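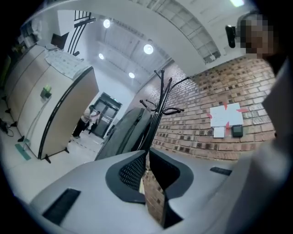
"The lifting is gone. The thinking isn't"

Ngọc Khương has worked at Skisness for long enough to remember when returned office furniture was checked by hand, stacked by hand and written up on a clipboard. She now leads the returns team, and most of her week goes to the automation project the company began in February.

"People thought the robots would come on a truck one morning and we'd be sent home," she says. "What came first was a lot of meetings."

The work at the moment is teaching. Staff take turns with hand-held grippers, going through the same small jobs they have always done – picking up a part, turning it, setting it down. The recordings go to Nalamia, the firm that is building the sorting cell for the Ridgeway warehouse. Khương's team was asked for 2,000 of them and has handed in 308.

"It's slower than doing it with your fingers. The first Friday I was annoyed by lunchtime. You have to do it properly, too. If I'm sloppy, the machine learns sloppy."

The gripper shifts are voluntary and paid at the normal rate. She had to argue for the second part. Management first saw it as a light task, something to fit in between other jobs. "My wrist disagreed," she says. Turns are now limited to 80 minutes.

What has changed most so far is who talks to whom. The engineers used to send questions by email. Now they stand next to the people doing the work and ask why a screw is checked before a caster, or why one carton gets opened from the side.

"I didn't know I had reasons for half of it. Then someone asks and you find you do."

She is less sure about next year. Of the 78 people in returns, none has been promised the same job, only a job. Some want to train on the new cell. Others have told her they would sooner move to deliveries.

"I tell them what I know. Some weeks that's not much. I'd like it in writing by the time the cell is running, and I've said so upstairs."

Related
Stadska depot tries a shorter night shift
What Ridgeway staff asked about the sorting cell
Wrist strain: when to report it

Contact the newsletter | Copyright Skisness | Back to top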